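Chapter 8
Demonstration by Hand and by Remote Control

8.1 Two ways to show a task

A robot arm can be given a task as a written program or as a set of recorded demonstrations. This chapter deals with the second approach. A demonstration is a time-ordered record of what the operator's tool did and what its sensors reported while a person carried out the task. The record normally holds camera images, the position and orientation of the tool, and the width of the jaw opening.

Demonstrations are collected by one of 2 routes. In remote control, the operator moves a leader arm or a handset and the robot follows. The recorded motion is one the robot has already made, so it is known to lie within reach. In demonstration by hand, the operator holds the gripper itself and works directly on the objects. No arm is present during recording, and tool motion must be recovered afterward from the camera and any inertial sensors. Baptiste and Bragança compared the routes in the Tollex trials, a packing task with 100 demonstrations per route. Median time per demonstration by hand was about half that of remote control, but a larger share had to be discarded for lost tracking.

Household packing is a useful first case. The objects differ in stiffness, thickness and surface, and each calls for a different approach angle and closing width. 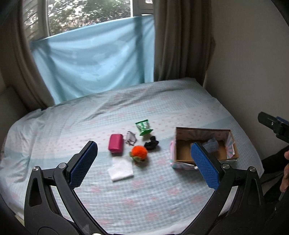 Why is the jaw opening recorded separately from the position of the tool?
The two quantities vary independently. A tool can hold still while its jaws close, and it can travel a long path with the jaws fixed. A record of position alone would not show when an object was gripped or released.

Eyeglasses lying folded beside a pouch on a checked sheet present a contact problem that an open box does not. The lenses must not be squeezed, and the pouch is close enough to be caught by the same closing motion. Soft items such as crumpled black fabric tolerate a wide range of grips, but their shape changes on contact and a grasp point chosen beforehand may no longer exist.

Section 8.2 defines the coordinate frames used for a hand-held tool. Section 8.3 treats time alignment between image and jaw signals, using the Driltard data format. Remote control is taken up in Section 8.4, with delay measurements from the Soliman leader arm.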